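Automation at Wondonberg: What Has Changed for Our Handling Staff

Readers of this blog will know that I have managed the handling section at Wondonberg for a number of years, and that I try to record changes in our working arrangements while they are still fresh.

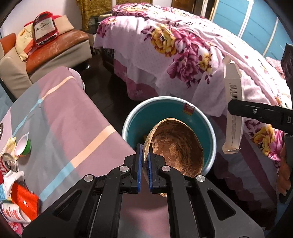 The introduction of the Viltum programme in September was the largest of those changes, and I undertook at the time to write about it once the staff had formed their own views.

Under the previous arrangement, all sorting and placing of household items was carried out by hand at long benches. The section employed 50 people across two shifts. The programme did not reduce that number, but it altered the work considerably. A part of the section now spends its hours teaching grippers to do what hands used to do: picking up an object by its rim, tilting it, setting it in a bowl, and then repeating the task with something of a different shape. Objects with curved or irregular edges, such as coconut shells, are given more time in the schedule than boxes or cans.

The first concern raised by staff was skill. Several experienced handlers felt that a task they had performed without thinking was being broken into very small pieces, and that their judgement would count for less. I understood the concern and shared it to a degree. Over the following months the opposite complaint became more common. Handlers reported that they were being asked to make judgements all day – how firmly to close on an edge, at what angle to approach, when to abandon an attempt and begin again – and that this was tiring in a way the old benches had not been.

We responded by limiting each session to 90 minutes and by rotating people through 4 stations. Wrist and forearm strain is now discussed at the start of each shift. The handover form was shortened at the request of the evening staff, who found it took longer to complete than the work it described.

Pay was the second concern. The allowance for programme work was settled at $670 per quarter, payable to everyone in the rotation regardless of how many attempts they complete. Management at Arruda, our parent firm, had favoured a rate per attempt. The section argued against it on the grounds that it would reward haste, and I am pleased that the argument was accepted.

There remain matters to settle. The Usitz site is due to adopt the same programme, and its staff have asked to visit us before any rosters are drawn up. I have supported that request. Job titles have not been revised, and a number of colleagues are still described as bench hands although they have not stood at a bench since the spring. The revised titles are with Arruda, and I will post the wording when it has been approved.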